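The Last Tray

Gareth Inskip got to the shop at six in the morning because the heat took an hour to come up and he liked to have the place to himself while it did. He hung his coat on the nail, filled the kettle, and stood by the bench with his hands in his armpits.

The order sheet from Cassim was still taped to the shelf. It said 173 sets, boxed, two colors, and somebody had drawn a line under the two. The truck was coming at noon.

He had worked at Livari for 17 years. When he started, they made puzzles and pull toys and a farm with a barn that opened. Now they made blocks. The blocks were red or green, and children were supposed to build whatever they wanted with them. His sister's boy had built a jail.

Most of the sets were done. They sat on the pallet by the door in brown cartons, taped and labeled. What was left was in the gray bin on the bench, and he had been putting off the gray bin since October.

It was his father's bin. His father had used it for hinges, at Tristeck, and had brought it home when Tristeck closed. The white on the back of it was his father's doing too. He had painted that part one evening so he could see the small parts against it, and had been pleased with himself, and the paint had started coming off within the year. Gareth had been told to leave it alone. He had left it alone for so long that it was the only thing in the shop that looked the way it used to.

The new owners wanted everything in matching plastic. A man from Lirkix had come through with a clipboard and put a yellow sticker on each thing that was to go. He had put one on the bin. Gareth took the sticker off after the man left and stuck it on the wall calendar.

The kettle clicked. He made his tea, set it on the windowsill, and looked in at what he still had to sort.
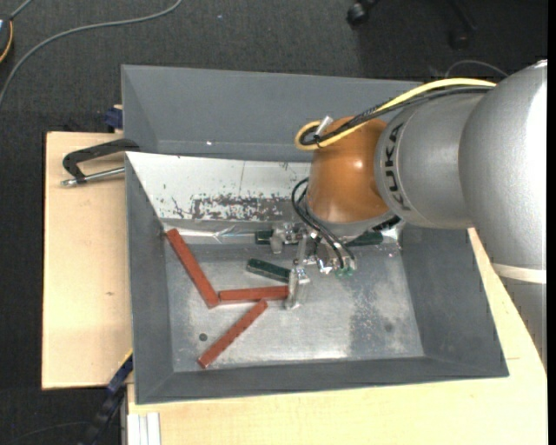
Red and green, still to be boxed.

He reached in and took out a red one. It had a good edge. He ran his thumb down it and laid it in the open carton on the stool. Then he did the next one.

At seven the lights came on in the office across the yard. He could see Marian through the glass, taking her hat off. She waved and he held up a block.

She came over a few minutes later with the phone in her hand.

"They want to know if it'll be ready," she said.

"It'll be ready."

"They want to know if it'll be ready early."

"No," Gareth said.

She told them that, in nicer words, and put the phone in her pocket. She looked at the bin.

"Wasn't that supposed to go?"

"It was."

"Is it going?"

He put a green one in the carton and squared it up with his finger. "I thought I'd take it home," he said. "I've got hinges."

Marian nodded. She picked up his tea, found it had gone cold, and carried it off to the sink.

He folded the flaps down when the carton was full and pulled the tape across. Then he wrote the number on the side, walked it over to the pallet, and went back for the bin. It was heavier than he remembered. He got it as far as the door and rested it on his knee while he felt in his pocket for the car keys.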